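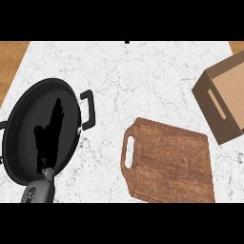
*A simulated kitchen counter, with a pan, a cutting board, a cardboard box and one robot hand. The kitchen exists only inside a computer.*

# How Do You Teach a Robot to Put a Pan Away?

You have probably been shown how to do something in a kitchen. Someone stood next to you, did it once, and then watched you do it worse. You tried again. By the third or fourth go you could crack an egg without wearing it.

Robots learn some of their jobs in a surprisingly similar way. A person shows them. The robot doesn't roll its eyes, which makes it a better student than most of us, but it also has no idea what a pan is, which makes it a worse one.

## First, why is this hard?

Think about picking up a pan with two handles. You look at it and your hand goes to a handle. Easy.

Now try explaining it to somebody who knows nothing at all. You would have to say how far to reach, how high to hold your wrist, which way to turn it, when to start closing your fingers, how hard to squeeze and when to stop squeezing harder. Then somebody moves the pan one inch to the left, and all your careful numbers are wrong.

Engineers can write instructions like that, and for some jobs they do. A factory robot that puts the same screw in the same hole all day long is happy with a list of numbers. The hole never wanders off. Things in kitchens do. Cutting boards get left crooked, boxes get shoved aside, and somebody always puts the big pan where the small pan goes.

So for messy jobs, people often try something else. They show the robot.

## Way number one: grab it by the arm

The oldest trick is to take hold of the robot and move it yourself. The motors are set to go soft, so the arm feels light, and you push it along the path you want. The robot keeps track of how every joint bends while you do this. Afterward it can play the whole thing back.

The grown-up name is **kinesthetic teaching** (say "kin-es-THET-ik"). You may call it grabbing it by the arm.

It works nicely for simple moves. It works less nicely when the robot has a hand full of fingers, because you have only two hands yourself and you need them both to hold the arm. Try moving a friend's wrist and all five of their fingers at the same time. Your friend will get tired of this before you get good at it.

## Way number two: drive it from over there

The other way is **teleoperation**. "Tele" means "far away," as in telephone, and "operation" means you are running the thing. It's remote control with a fancier hat.

There are lots of ways to do it:

- **A joystick or game controller.** You may already be trained for this. Please do not tell your parents it counts as homework.
- **A special glove.** It feels your fingers bend and tells the robot's fingers to bend too.
- **A headset.** You look around as if you were standing in the robot's place, and the headset or its controllers keep track of where your hands go.
- **A twin arm.** You move a small arm on your desk, and the bigger one copies it.

With a glove, you curl your finger and the robot curls its finger. It sounds like a superpower. The first time most people try it, they miss the object completely and grab a large handful of air.

Part of the trouble is that a robot hand isn't shaped like yours. Its thumb might sit in a different spot. Its fingers might be longer, or there might be fewer of them. A computer has to translate from your hand to the robot's hand, and like any translator it sometimes gets a word wrong.

You also may not feel anything. When you pick up a mug, your skin tells you it's slipping before your eyes notice. Many remote-control setups can't pass that feeling back to you, so you have to watch closely instead. It's a bit like tying your shoes in thick mittens.

## Why use a pretend kitchen?

The kitchen at the top of this page is a **simulation**. The marble, the wood and the cardboard are all worked out by a computer, and so is the hand in the pan.

You might think that's cheating. It's more like practicing the piano with headphones on. In a simulation you can drop a pan a hundred times, and there's no clang and no dent. If the hand whacks the counter, you press reset. A real robot hand can cost more than a car, and the people who own one get very quiet when it whacks things.

A simulation has another handy feature. You can shuffle everything between tries. Slide the pan over, turn the board, swap marble for tile, make the box bigger. The robot needs to see lots of different versions, or it'll learn something silly, such as "pans are always on the left."

The catch is that pretend kitchens are never quite right. Real pans can be greasy. Real cardboard bends and sags and has old tape on it. A robot that is brilliant on the computer can be hopeless at a real counter, and fixing that keeps a lot of adults busy. They call the problem the **sim-to-real gap**.

## One showing is one "demo"

Let's say the job is to pick up the pan by a handle and set it down on the cutting board. Each time a person drives the robot through the job from start to finish, it's called a **demonstration**, or demo for short.

During a demo, the computer saves two kinds of things over and over, many times each second:

1. What the robot could sense, such as the camera view and the position of its joints.
2. What the person told it to do next.

Put those side by side and you have a giant pile of "when it looked like *this*, the person did *that*." A learning program goes through the pile and hunts for patterns. Later, when the robot is on its own, the program looks at what's in front of it and makes its best guess at what the person would have done.

Notice the word *guess*. The robot is copying. It doesn't know that you're putting the pan away so there's room to make sandwiches. It has never met a sandwich.

## How many demos does it take?

More than you'd like. A very simple job might need 24. A fiddly one with fingers might need 3000, and by then the person with the glove on would like to go home.

The quality matters too. If you scratch your nose in the middle of a demo, the robot may decide that nose scratching is step four. If you hesitate over the handle each time, it will learn to hesitate over the handle, very faithfully, forever. People who collect demos throw the bad ones out, or at least put them in a separate pile.

Oddly, a few wobbles can be useful. If you only ever show perfect moves, the robot never sees what to do after a bad one. So some demos start with the hand in an awkward place on purpose, and the person steers it back.

## Try it yourself: the Human Robot Game

You need one friend, one scarf, one plastic bowl and a table with nothing breakable on it. (Check again for breakable things.)

1. One of you is the robot. The robot wears the scarf as a blindfold and sits at the table.
2. The other is the operator, and puts the bowl somewhere on the table.
3. The operator may use only seven commands: *left, right, forward, back, up, down* and *squeeze*.
4. The robot does exactly what it's told and keeps going until the next command. No helping!
5. Try to get the bowl lifted off the table within 15 commands.

Now play again, but with the operator gently guiding the robot's wrist and saying nothing. That's way number one. Which was faster? Which had more giggling?

For the hard version, move the bowl and have the robot repeat the last try from memory, still blindfolded. Watch where the hand goes. It will probably head straight for the place where the bowl used to be, and squeeze.

## Words to keep

**Demonstration:** one complete showing of a job.

**Kinesthetic teaching:** moving the robot's body with your own hands so it can record the path.

**Teleoperation:** controlling a robot from a distance.

**Simulation:** a pretend world worked out by a computer.

**Sim-to-real gap:** the difference between doing well in the pretend world and doing well in the one with greasy pans.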